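3.2 Work surface and cloth preparation

The folding trials compared two ways of laying out a light cloth before the first fold. In method A the cloth was placed directly on the table top. In method B it was spread on a larger sheet that stayed in place for the whole session. Method B was proposed by Ilse Haberkorn after the pretests in October, when cloths on the bare table shifted during smoothing and the corners had to be reset.

All cloths were washed once at the student residence in Steinbach and dried flat. No starch or softener was used. Each cloth was shaken out, laid down with the hem facing the table, and smoothed from the middle toward the corners. The base sheet was smoothed first – any crease left in it showed through the cloth and made the fold line harder to judge.
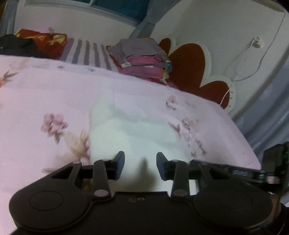
A patterned base gave one practical advantage. The edge of a plain cloth was easy to find against a floral print, and the person folding did not need to feel for the hem. The drawback was that a print offers no straight reference line. Knut Hellwig suggested marking the base with tape, but this was dropped because the tape pulled the fabric when it was removed.

3.3 Folding procedure

Each cloth was folded in half twice, giving 4 layers, and pressed by hand along each fold. The offset between the top and bottom corners was then measured with a steel ruler. A fold was accepted if the offset was no more than 2 mm. Rejected folds were opened, smoothed again and repeated, and both attempts were recorded.

A total of 300 folds were logged, of which 100 were made with method A. The split is uneven because method A was stopped early in the second block, after the table was needed by another group. Benedikt Frerichs kept the log sheets and entered them into the shared table.

3.4 Sources of error

Room lighting was not controlled. Shadows on light fabric can look like creases, and a few cloths were probably smoothed more often than necessary. Hand pressure was not measured either.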